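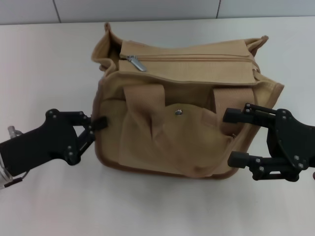
Canvas shoulder bag with zippered flap

Posted in: Civic Life > Petitions & Local Government

Do petition signatures from people who've moved away still count?

I seem to have become the person in charge of a petition, mostly by being the last one to leave a meeting. We want the town of Prarberg to put the question of selling the old Tenton reservoir land on the ballot. The charter says we need 1,000 valid signatures from registered voters of the town. We turned in 1,781, and I went home feeling pretty smug.

The clerk's office has now sent a letter saying 983 are valid. So we're 17 short, and I have a new appreciation for subtraction. The letter lists reasons by line number: not registered, address doesn't match, duplicate, can't read it. A big chunk are "address doesn't match," and I know a fair number of those people. Some moved across town and never updated their registration. Some moved out of Prarberg altogether between signing in June and the clerk's check.

Do either of those count? And is there any way to add names now, or do we start over with a blank sheet and a pen on a string? The letter says we have 30 days to "cure," which sounds like something you do to a ham.

— reluctant_clipboard

bassey_road_resident

It depends on your state and then on your charter, and the charter usually wins arguments you'd expect it to lose. But I've been through this twice (one win, one humiliation), so:

People who moved within town are your best bet. In a lot of places, if the person was a registered voter of the town on the day they signed, an old address on the rolls doesn't sink the signature. Some clerks toss them anyway on the first pass and put them back when you ask. Ask in writing, by line number. Don't send a speech about democracy; the clerk has heard it.

People who left town after signing are murkier. Look for the words "at the time of signing" or "at the time of filing" in the charter section on initiatives. Those few words are your whole case. If it says signing, they may well count. If it says filing, wish them well in their new homes.

"Cure" normally means one of two things. Either you can file a supplemental petition with fresh signatures, or you can only fix defects in what you already turned in, such as a missing circulator statement. Read that paragraph of the letter again and then call and ask which one they mean. Get the answer by email.

If supplements are allowed, do not collect 17. You lost close to half your names last time. Collect at least a couple hundred, have people print as well as sign, and check them against the voter list before you file. The list is a public record in most states, though there may be a small fee and a form that looks like it was typed during a war.

Also check whether the wording at the top of the supplemental sheets has to match the original exactly. Ours had a comma go missing. That was the humiliation.

Zaro

just get more signatures, 17 is nothing. stand outside the grocery store for an hour. when we did ours for the skate park we never even heard back from the clerk so I don't think they check that hard

old_minute_book

Please don't rely on the skate park. If that was a petition asking the council to do something, it had no signature requirement at all and could have been signed by geese. A ballot petition is a different animal and they do check, as your letter shows.

Most of the answer above is sound. Two things I'd add. First, find out when the 30 days began. Ours ran from the date printed on the letter, which had spent over a week getting to me by way of somebody else's mailbox. Second, look at the duplicates. When someone signs twice, many places strike the second signature and keep the first, but I have seen an office strike both. If your rules say one should stand, you could get several names back without leaving your chair.

As for illegible ones, you generally can't rewrite them for people, however well you know their handwriting. If supplements are allowed, ask whether those people may sign again on the new sheets. Some places say yes, provided the first signature was rejected. Ask before you go knocking.

And if the sum of it is that you fall short anyway, see whether the charter makes you wait before refiling on the same subject. Ours was a year. I used it to learn to read the charter.

reluctant_clipboard

Thank you both, and Zaro. Charter says "at the time of signing" — I read it three times and then out loud to the dog. Letter to the clerk goes in tomorrow with line numbers and no speech. It is also a supplemental kind of cure, so I'm printing sheets tonight, commas and all.

Tagged: petitions, ballot measures, signature checks, town charter

Related threads
Can a town clerk refuse to accept a petition after 4:30 p.m.?
Who is allowed to be a circulator?
Do electronic signatures count for a local initiative?
How to ask for the voter list without annoying anyone
Difference between an initiative and a referendum

Contact the moderators | Posts are opinions of members and are not legal advice | Back to top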